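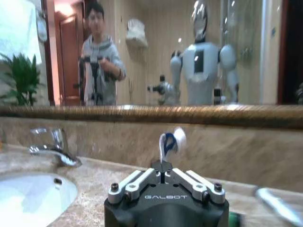 Section 5. Guest Bathroom: Vanity and Sink

This section covers the daily set-up of the vanity in a standard room at the Costavport. Tubs and showers are in Section 6. Linens are in Section 7. Rooms on the Zepeda side have a different vanity and use the sheet kept in the Zepeda linen closet.

Before you start

You need two dry microfiber cloths, one damp cloth, the Rirollow stone cleaner, mild dish soap, a soft detail brush and a fresh amenity tray. Wear gloves for steps 1 through 6 and change them before you handle the tray.

CAUTION: The counter and backsplash are marble. Do not use vinegar, lemon, bathroom descaler or any powder cleanser on them. Acid leaves dull marks that have to be polished out by an outside contractor.

5.1 Clearing the counter

1. If the guest is staying over, move personal items to one side, clean the open half, then move them back. Leave them close to where you found them.

2. Do not lay a guest's toothbrush down on bare stone. Stand it in a clean glass with the bristles up, or set it on a folded washcloth.

3. If the guest has checked out, throw away used toothbrushes, open toothpaste and part-used soap. Electric toothbrushes, razors with a charger and jewelry go to lost property with the room number on the bag.

5.2 Sink and faucet

4. Rinse the basin with warm water. Put a little dish soap on the damp cloth and wipe from the rim down to the drain.

5. Clean the overflow hole near the rim with the detail brush. Turn the brush a few times, pull it out and rinse it. Slowly pour one glass of warm water into the hole afterward.

6. Wipe the faucet with the damp cloth, including the underside of the spout and the joint at the base. Dry it right away with a microfiber cloth. Chrome spots quickly in this building – the water is hard on every floor.

Note: If the faucet drips after you close it, do not force the handle. Report it to Jacinto Huerta in maintenance, extension 359, and write the time on your room sheet.

5.3 Marble, trim and mirror

7. Spray the stone cleaner onto a cloth, never straight onto the counter. Wipe the counter from back to front, then the backsplash from left to right.

8. Dust the rope-pattern trim under the mirror with the dry detail brush. Spray gets into the twists and leaves a white film, so keep liquids off it.

9. Clean the mirror with a cloth dampened with plain water. Start at the top and work down in overlapping passes, stopping just above the trim. Finish with a dry cloth.

10. Look at the mirror from the doorway with the lights on. Streaks show up better from there.

5.4 Setting out amenities

11. Place the amenity tray to the right of the sink, 5 inches from the backsplash.

12. Put one wrapped toothbrush per guest on the tray, with a small toothpaste next to each. Replace any pack that is torn or creased.

13. Turn the glasses upside down on their paper covers.

The vanity should take no more than 20 minutes in a checkout room. If it runs longer, tell Iman Gaber at the end of the shift.

Revised 5th April by Evaristo Ibarra. Step 8 is new.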